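Netau (home-built robot)

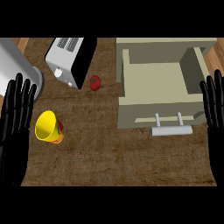
Netau's two hands in the simulator, with the open drawer unit on the right. The toaster, tomato and yellow cup are loose objects.

Netau is a two-handed robot designed and assembled in the shared workshop at Tondside. It is a fixed machine, bolted to the back of a workbench, and is meant for light work on a tabletop such as moving cups and opening drawers. The project is made up of the robot itself, a simulated copy of it, and a control program named Cele. The drawings and software are free to download, and 11 other copies are listed on the project's page as finished or under way.

Background

The project began as a single arm made from parts left over from a camera slider. That arm could lift a paper cup but had no wrist, so anything it picked up had to be set down at the same angle. A second arm was added the following winter, and the two were mounted on one steel post. The name Netau was first used for the post alone and later for the whole machine.

The early grippers had two flat fingers each. They were replaced by five-fingered hands after repeated trouble with drawer handles, which the flat fingers tended to push along instead of gripping. The old grippers are still supported by the software, and some builders keep them because they are much cheaper to make.

Construction

Each arm has seven joints, driven by hobby servos in printed housings. The fingers are pulled closed by cords that run through the palm to small motors in the forearm, and opened again by springs. This keeps the hands light, but the cords stretch and have to be tightened from time to time. Builders are advised to run the hands through a few hundred slow closings before setting the final tension.

Power comes from a 48 volt supply kept under the bench, stepped down separately for each arm. A stop button on the front edge of the bench cuts the power to both. When it is pressed the arms sink slowly under a friction brake at the shoulder — a feature added after an early version dropped its full weight on a mixing bowl.

The shells of the hands are printed in black. The finish has no effect on how they work, though it has been repeated in the simulator so that the two versions look alike to the camera.

Simulation

Most of Netau's movements are tried in simulation before they are run on the bench. The simulator shows the tabletop from above and behind the hands, a view chosen to match the camera fixed to the post. The table is given a worn brown wood surface, as plain colours were found to make the vision software do well on the screen and badly in the workshop.

The objects on the table are changed from one layout to the next. Common ones include a white toaster, a red tomato, a cup and a pale cabinet with a drawer. Objects can be set down upright, tilted or on their sides, and a layout may include items that play no part in the task.

The drawer is regarded as the harder part of the set. Its handle is a short horizontal bar held on two posts, and a finger placed too low will catch on the underside and lift the cabinet. Cele treats opening and closing as separate movements, each with its own limit on force.

Control software

Cele runs on an ordinary desktop computer with a graphics card. It takes in the camera picture and the joint positions and sends out new positions 14 times a second. An older program, Vunent, did the same job from hand-written lists of poses. It is no longer developed but is still used to check the wiring of a new build, where its fixed movements make faults easier to spot.

Known problems

The thumbs have less travel than the other fingers and cannot reach across a wide object. Glossy surfaces confuse the camera under strip lighting. Cord wear is the most common repair, and a set lasts around 11 weeks with regular use. The left forearm runs warmer than the right on most builds, and no cause has been agreed on.

Availability

The current drawings are dated Dec 24, 2023. They cover the arms, the hands and the post. The workbench is left to the builder, and the wiring diagram is kept as a separate file.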